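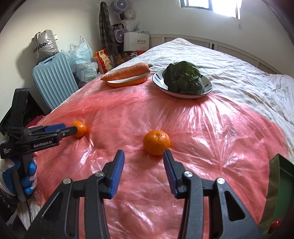
The Patient Business of Closing a Hand

Ask Nosipho Mokgethi what her software does and she will hold out her palm, wait until you put something in it, and close her fingers. Then she'll ask you to tell her when she decided to stop squeezing. I couldn't, and I had been watching quite hard.

Mokgethi leads the planning side of Culo, a control package for two-handed robots built by a small company called Grelolport. There are five desks, one very good kettle, and a whiteboard that still says DO NOT ERASE over a diagram everyone agrees is out of date. I spent most of January dropping in on them, usually around four in the afternoon, when somebody had the cookies out and the day's training run was far enough along to argue over.

What they argue over is fruit, mostly. Culo learns from recordings of people working with a gripper in each hand, and the current set is all bedroom and kitchen stuff: mandarins on a plastic sheet, a carrot on an oval dish, leafy greens on a plate. A mandarin is a lovely teacher, Mokgethi says, and a mean one. It rolls. Its skin gives a little before the fruit does, and a planner that treats it like a billiard ball will chase it clear across the bed.

The old version of Culo planned each arm separately and then checked for collisions, the way you might write two letters and see afterward whether they contradicted each other. It was tidy, and it was slow. Dumisani Ngubane, who wrote much of it and speaks of it with real fondness, remembers one arm waiting politely for the other until the whole job timed out. The new version plans both arms together and throws the plan away every 200 milliseconds to make a fresh one. "You never get attached," he told me, a little sadly I thought.

Perception has been the harder half. From a camera mounted at the wrist, an open pair of jaws takes up a good deal of the view, and whatever lies between them keeps changing size as the hand comes down. Pomegranates gave the team fits for weeks.

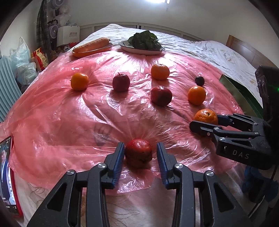
Charmaine Mokoena went through 568 clips by hand, marking the moment she believed each person had committed to a grasp, and then had a colleague mark the same clips without seeing her answers. They disagreed more than either of them liked. So the model now predicts a stretch of time for the grasp, with the edges left soft, and the controller slows down while it is inside that stretch. Mokoena showed me the replay tool they built for this, named Ekitz after a misspelled folder, and I'm afraid I kept her there well past the cookies, dragging the slider back and forth. You can watch the planner change its mind! A thin green line bends toward one piece of fruit, wavers, and swings over to its neighbor.

There is still plenty that doesn't work. Leafy vegetables confuse the depth estimate, and Ngubane has a list of complaints about shiny plastic that he will read to you if you sit down near him. Mokgethi would like the next release to handle a carrot and the dish under it as two separate things every time — at the moment it sometimes tries to lift both. She had the latest run open when I left, and was asking if anyone had changed the friction setting. Ngubane said he might have, before lunch, and pulled his chair over to look.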